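Home Issues Articles Authors Search

4.3 Protective stops during bin clearing

The most frequent failure in the Dovach trials was not a missed grasp. Of 2,000 pick attempts, 145 ended in a protective stop, and 28 of those were traced to the external cabling. In these cases the wrist turned past the range for which the cable loops had been dressed, the bundle pulled tight over the joint, and the controller read the added torque as a collision. The arm halted above the bin and had to be jogged clear by hand.

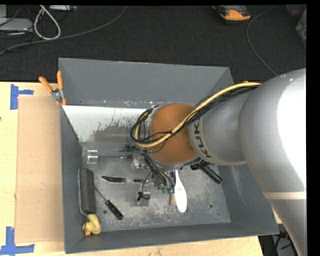

Figure 4. Clearing a metal bin of mixed objects, including a screwdriver, a knife and a toy duck.

The planner in Flidera checks the links and the gripper against the bin walls but holds no model of the cables. A pose that is free of collision in the planner can therefore still load the bundle. Objects lying close to a wall made this worse, as the fingers reach them only at steep wrist angles. Long, thin tools were the next hardest group, mainly when the grasp point was far from the center of mass.

Four stops occurred with an object already held. Two of the objects were dropped during recovery, when the operator opened the gripper before backing the arm out. We treat this as a safety matter, given that sharp items were in the set. The recovery procedure was changed so that the gripper stays closed until the arm is above the rim and at reduced speed.

Limiting wrist rotation removed the cable stops in a repeat run at Stimthorpe, at the cost of longer paths and more rejected grasps near the corners. A cable model is left to later work.

Contact the editors | Copyright Montes Press | Back to top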